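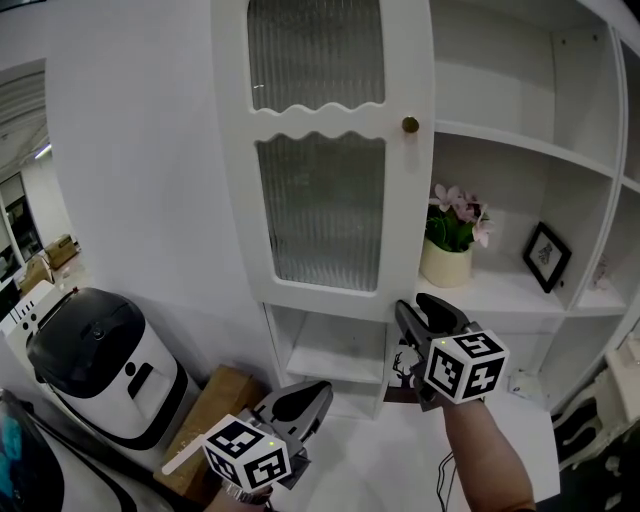

Estine Forum > Software > Tracking and calibration
Pose jumps when both cubes are close to the cabinet

prulus_rig
We collect door opening and shelf tasks with two hand-held grippers. Each one carries a marker cube, and a head camera gives us the cube pose. The wrist cameras run their own visual odometry and we fuse the two offline with the Estine graph tool. In open space it's fine. Close to the white cabinet the right gripper pose flips orientation for a few samples and then comes back. Translation barely moves when it happens. Replay buffer is 200 frames, solver is on defaults. Which knob should I be looking at?

ohmslaw_k
Sounds like the planar ambiguity. If the solver only gets one face of the cube, there are two solutions with nearly the same reprojection error and it picks the wrong one now and then. Are you solving per face or for the whole cube as one rigid body?

prulus_rig
Per face, then averaging. That's how the Dateo importer set it up.

ohmslaw_k
Don't average. Put all the corners in one PnP call with the cube geometry and seed it with the last good pose. 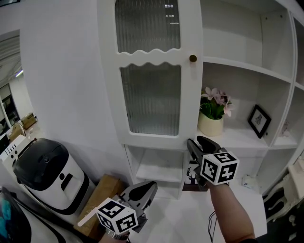
The seed matters more than people think. With hands low and the jaws pointing up at the furniture, you can easily end up with one good face and one at a grazing angle, and the grazing one adds noise to the average without fixing the ambiguity. Reject any face tilted past your limit before it goes in.

tessellate
I'd look at the glass first. Ribbed frosted panels are bad for feature tracking. The ribs repeat, so matches slide along by one rib and the odometry thinks the hand moved. Then fusion tries to reconcile that with the cube and something has to give.

ohmslaw_k
Slipped matches would show up as translation drift on the wrist side. He said translation barely moves.

tessellate
He said that about the fused output. The fused output can hide it. Plot the raw wrist odometry before arguing about PnP.

Yutong Zheng
You may both be right, they are separate faults. I maintain the importer. Per-face averaging was the default up to the December release and it's a poor default — set cube_mode to rigid. For the glass, mask the door region in the wrist stream, or raise the minimum inlier count from 8 until the bad segments drop out.
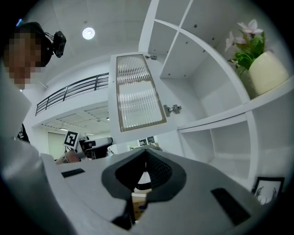 Last edited by prulus_rig: 11 Aug 2023

prulus_rig
Ran it both ways on the same 3 recordings. Rigid mode removes the flips in all of them. The raw wrist odometry does slide with the door open and the ribbed panel in view, so tessellate had a point too. I masked the glass by hand for now.

tessellate
Masking by hand won't scale. The door swings, so the mask has to swing with it.

deng_fork
We hit that in Deng and ended up weighting features by how unique their descriptor is. Repeated ribs get low weight with no mask. Costs some speed.

ohmslaw_k
How does that do on plain white shelving? I'd expect you to run out of features.

deng_fork
It gets thin. We fall back to the IMU for short gaps.

prulus_rig
Will try the weighting on the next batch. Leaving this open until I've run it.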